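3. Boundary components and the gluing step

Throughout this section a surface is compact and connected, and may have boundary. We write S for such a surface and b(S) for the number of its boundary components. The genus of a non-orientable surface is the number of projective planes in its connected sum decomposition once the boundary has been capped off with disks.

We need a form of the gluing lemma that keeps track of orientability. The version in Bhatt's notes assumes that both pieces are orientable, and it does not cover the case we use in Section 5. Let S and T be surfaces with nonempty boundary. Choose a boundary circle of S, a boundary circle of T, and a homeomorphism h between the two circles. Write S + T for the surface obtained by identifying them along h.

Lemma 3.1. The Euler characteristic of S + T is the sum of the Euler characteristics of S and T, and b(S + T) = b(S) + b(T) − 2. The surface S + T is orientable if and only if both S and T are orientable.

Proof. The first claim follows by inclusion and exclusion, because a circle has Euler characteristic zero. The count of boundary components is clear. For the last claim, suppose S contains an embedded Mobius band. We may push it off the boundary, and it then survives in S + T. The same argument applies to T. If both pieces are orientable, pick an orientation on each and reverse one of them if h requires it. The two orientations then agree along the common circle.
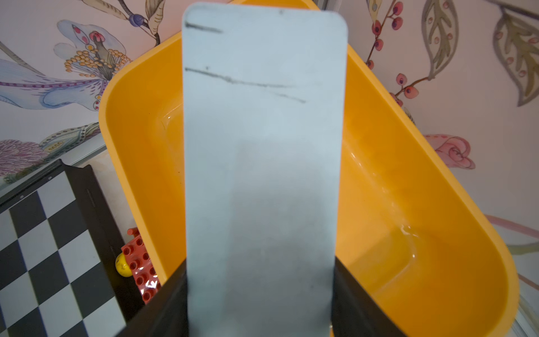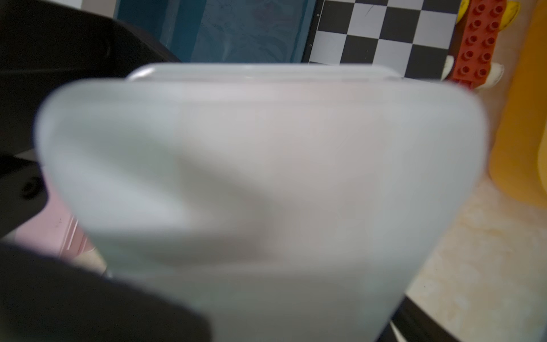
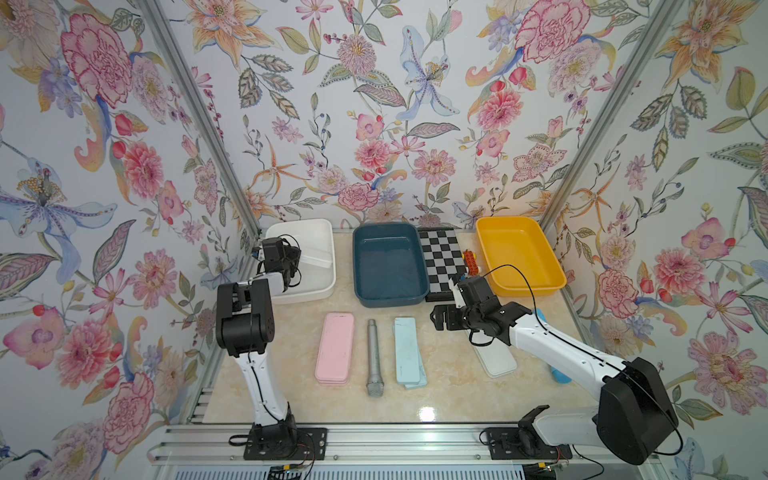

Figure 2. Gripper view with a marked plate (first panel), close view of a translucent container (second panel), and tabletop view with two arms (third panel).

The lemma does not hold in this form when two circles on the same surface are glued together. In that case the map h matters. An annulus glued to itself along its two boundary circles gives a torus or a Klein bottle, depending on whether h respects the orientation induced on the boundary. We call a gluing of this kind a self-gluing and treat it separately.

Lemma 3.2. Let S be orientable with b(S) at least 2. A self-gluing of S along two distinct boundary circles leaves the Euler characteristic unchanged and lowers b by 2. The result is orientable exactly when h reverses the induced boundary orientations.

The proof is the same as before, except that there is only one orientation to choose — reversing it changes both circles at once and so does not help.

We will apply Lemma 3.2 to a sphere with five holes. Two self-gluings use up four of the boundary circles and leave a surface with one boundary component and Euler characteristic −3. If both gluing maps reverse orientation, this is a genus 2 surface with one disk removed. If at least one of them does not, the result is non-orientable of genus 4, again with one disk removed. The two cases are kept apart in the tables of Section 5.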